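2 de maio de 2022
Caderno da bancada, conjunto cozinha

Voltei a olhar para o conjunto Peletti e continuo pouco convencido. A lista de fevereiro diz "cozinha completa, 26 peças". Completa para quem? Há ketchup e não há um único talher na lista. O fornecedor (Janjua) respondeu que os talheres são vendidos à parte. Pois.

1. Disposição na mesa

O prato claro fica ao fundo com o ketchup em cima, a fruta ao lado, o forno à direita. O escorredor verde mudou de sítio na minha cabeça várias vezes e não sei se a posição atual serve. O branco do tampo come a banana, que é de um amarelo muito pálido. A laranja e os morangos aguentam-se bem melhor.
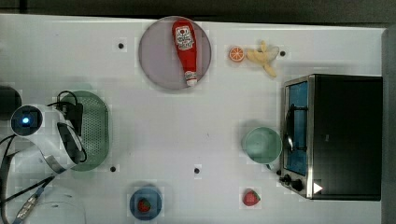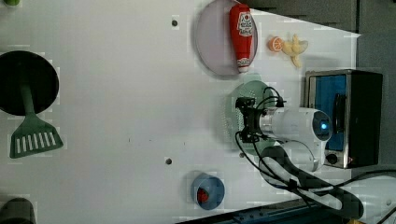 2. Dúvidas

O ketchup deitado no prato: alguém defende que é "natural". Em minha casa não é. Proponho pô-lo direto na mesa e deixar o prato para a fruta.

A etiqueta da caixa diz ref. 3749, a fatura da Trumance diz outra coisa. Não assino a receção enquanto não baterem certo.

3. A fazer

- pedir outra banana, mais escura
- experimentar um tampo cinzento, embora duvide que o orçamento chegue
- perguntar à Rultus se o prazo de 3 semanas para os talheres é a sério (o último não foi)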